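Neva Room Air Cleaner: Less Dust, More Promises
Posted Jun 22, 2022

I'm suspicious of any appliance that claims to remove something I can't see. A toaster either makes toast or it doesn't. An air cleaner sits in the corner with a green light on, and you're supposed to take the green light's word for it. So when I bought the Neva in March, I went in expecting to be annoyed, and I have been, though it has done a bit more than I figured it would.

It cost me $173 with the first filter included. The box makes a lot of noise about a four-stage process. Two of those stages are a plastic screen and a foam sheet, and I don't think a foam sheet is a stage. The real work is done by the pleated filter behind it. There's also a thin layer of carbon that is meant to handle smells. Mine handled fried onions about as well as opening a door would have.

My reason for wanting one was old brick. Anybody who has lived or worked with a bare brick wall knows it sheds. You sweep, and by the next morning there's a fine reddish grit along the baseboard, and a paler dust on everything else. Sealing the brick would help, but I like how it looks dry and I've seen what a bad sealer does. The Neva was the cheaper thing to try first.

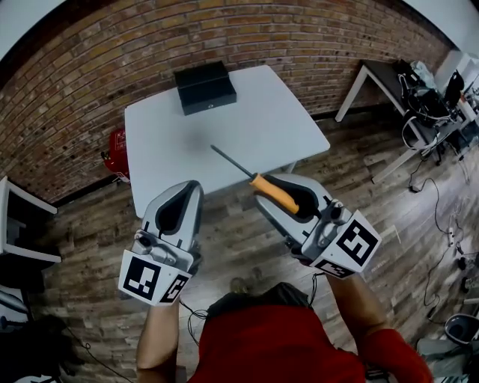 Brick wall and wood floor, the combination I was up against.

The first thing to know is that it will not touch the grit. Grit is heavy. It falls straight down and stays where it fell until somebody walks on it or sweeps it up, and no fan of this size is going to lift it off a floorboard and carry it across a room. The sales page shows a cartoon of brown specks flying happily into the machine from every corner. That cartoon should be ignored. If your trouble is underfoot, spend the money on a decent vacuum with a soft head.

The fine stuff is another matter. I ran the machine on medium, all day, for the first few weeks, then shut it off for a week and went back to my usual wiping. The shelves did get dusty faster with it off. I can't give you a number and I'd be wary of any reviewer who does, unless they own a particle meter that cost more than the cleaner. I have a dark shelf and a finger.

The built-in sensor is no help at all. It went red when I peeled an orange and stayed green while I was sanding a chair leg a few feet away. I put tape over the light and quit using the auto setting.

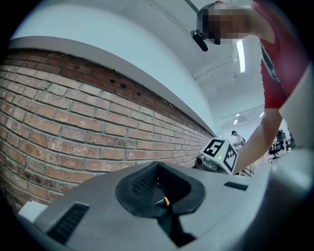 Filter life is where I trust Neva least. The manual says up to 2000 hours, and the reminder goes by a plain timer, so it has no idea what state the filter is in. Mine came out gray on the front and perfectly clean on the back, and I vacuumed it and put it back in. You'll learn more from looking at the plastic things you already have in the room. A black slotted vent set in a light gray housing, or a patch of textured black mesh, is a good place to run a dry cloth every so often, and if the cloth keeps coming up dirty in the same few days, the filter is probably due whatever the timer says. Replacement filters are sold only by Neva as far as I could find, and they aren't cheap.

Noise: low is fine, medium is a steady hum you stop hearing, high sounds like a hotel bathroom. I can't imagine holding a phone call next to it on high. On a wood floor it also buzzes a little — a folded towel underneath fixed that, but the feet ought to be rubber and they're hard plastic.

I looked at the Dumiron before I bought this one. It's taller and the control panel is nicer, but the intake is all on the back, so it has to stand well clear of the wall, and I didn't have a spot for that. The Prorer was cheaper and had a smaller filter. I haven't lived with either, so take that for what it's worth.

Would I buy the Neva again? At $173, probably not. At $120 I'd think about it. I'm keeping it because the shelves stay cleaner and the return shipping was on me.

Good: helps with fine dust, easy to open, quiet on low.
Bad: useless sensor, weak carbon layer, filters from one seller only, hard feet.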